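Home About Archive Contact

Learning to read my water bill

30 December 2023

I rented for 19 years and never saw a water bill. Then in August I bought the house on Busel Street, and the first one came to over $200. I live alone and I don't have a lawn.

My neighbor Elba Valdebenito told me to read the meter at night, run no water, and read it again in the morning. The meter is under a metal lid by the sidewalk. You need a long screwdriver to lift it and a flashlight to see anything. The last digits had moved while I slept, so water was going somewhere.

I put food coloring in the toilet tank and waited. The bowl turned blue in ten minutes. It was the flapper, a rubber part that cost me less than lunch. I bought a Judau one first and it was the wrong size, so I drove back and got the Fundov, which fit.

The next bill was $53. I also learned that part of it is a flat charge for the size of the pipe and has nothing to do with how much you use. I called the utility to ask if I could go down a size. They said yes, but the work costs $1,023, so I left it alone.

I write the meter reading in a notebook on the first of every month now. It takes two minutes, except when the lid is frozen down.
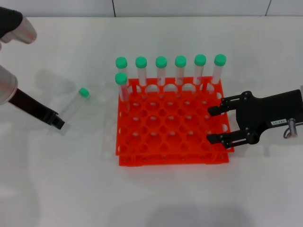 The outside faucet is next. It drips a little when the handle is all the way closed - probably a washer - and I'd like to get to it before spring.

Recent posts
Painting the back stairs
Manurung kettle, one year later
What I kept from the apartment

This site uses cookies. By continuing to read, you accept their use.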